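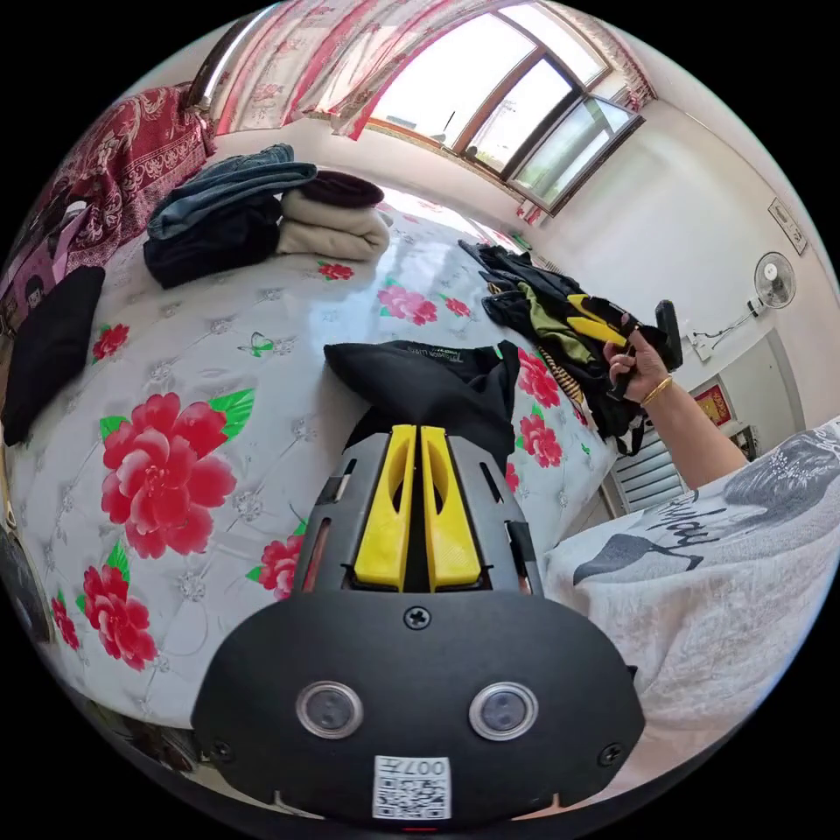

4.2 The bed as a working surface

Of the 75 households in the Wallimgate study, most did at least part of their folding and sorting on a bed. We had not asked about beds in the first round of interviews. The questionnaire listed tables, ironing boards, sofas and floors, and the bed came up only under "other", where people wrote it in by hand. It was given its own line in the second round.

Householders described the bed as the only large flat area in the home that was free during the day. Those in flats with a separate dining table were less likely to use the bed, but not by as much as we expected. Several kept the table for meals and paperwork and did not want clothes on it. Sabina Brabec's earlier work on terraced houses in Tarkton found the same thing - the table was treated as clean in a way that the bed was not.

The diaries recorded 172 folding sessions. We coded a session as finished if every item had been put away before the bed was next slept in, and as carried over if anything was moved to a chair, the floor or the other side of the bed for the night. Carrying over was more common in winter, and January had the most of any month. Drying indoors is slower then, and loads tend to come off the rack in small lots. Dark clothes were often left until last. Two householders said this was down to pairing socks, which they put off.

Tóth's term "resting pile" is used here for clothes that are neither put away nor in use. A resting pile may hold clean items, worn items that will be worn again, or both. The diaries do not always say which, and we have not tried to guess.

Figure 1. Black garments in a pile on a bed with a peony-patterned quilt.
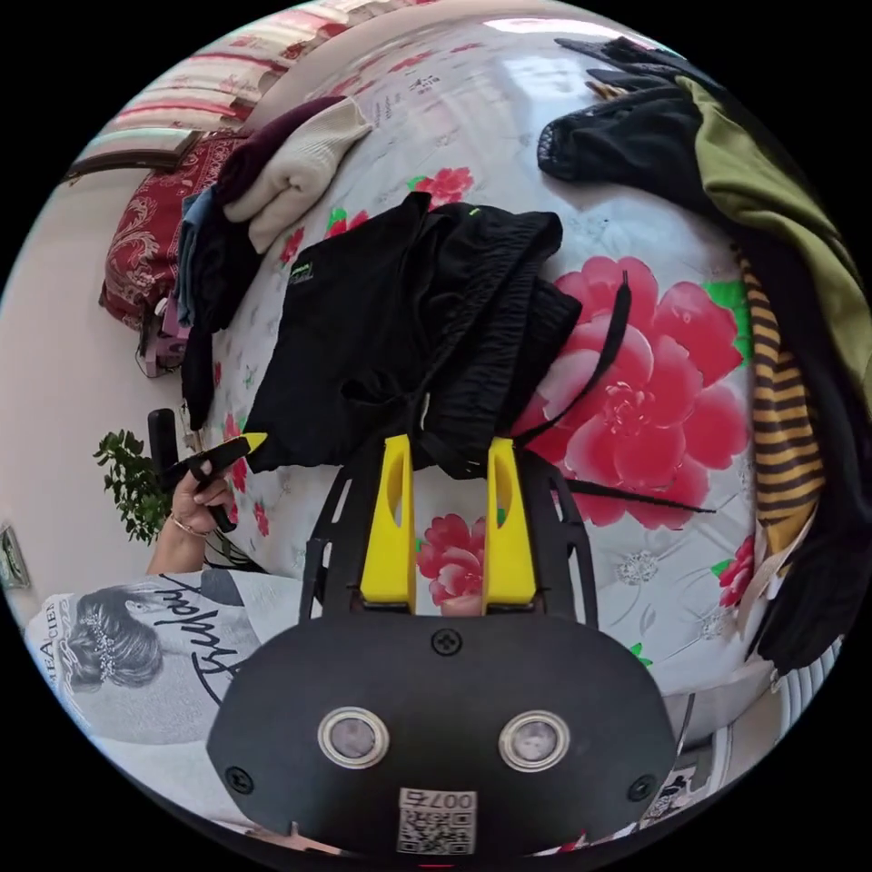
4.3 Bed covers and what they are for

A top cover that stays on during the day changes how the bed is used. Where there was one, people put clothes straight on to it. Where there was only a duvet, they were more likely to smooth it first or lay down a towel. One woman in Drodton had bought a second cover for this purpose and took it off at night.

Pattern came up more than we had planned for. In six interviews the householder said a printed cover was easier to live with than a plain one, as it showed marks and creases less. Farah Ginting, who carried out the Drodton interviews, noted that large floral prints were often gifts from an older relative and were kept long after other bedding had been replaced. Quilted covers were liked for their weight, but seven householders said theirs did not fit in the washing machine and so was washed less often than they would like.

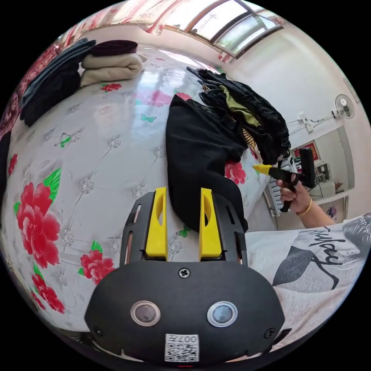
Page last changed: August 25, 2026

4.4 Limits

The diaries were kept by one person in each home, and that person was usually the one who did the folding. Other people's piles are therefore likely to be under-recorded. We also have little on children's rooms. Bunk beds in particular seem to be used quite differently, and the few entries we have are too thin to report.

Bed size was taken from what people told us and was not measured.

Comments (3)

Drahomíra Vávra
Did you separate ironed from unironed loads? In our own data the ironed ones hardly ever get carried over.

Dagmar Kratochvíl
Section 4.2 says the second round had its own line for beds. Were the first-round homes asked again, or are the two rounds just added together?

Dalibor Urban
We wash our quilted cover at the launderette twice a year. It takes a whole afternoon to dry.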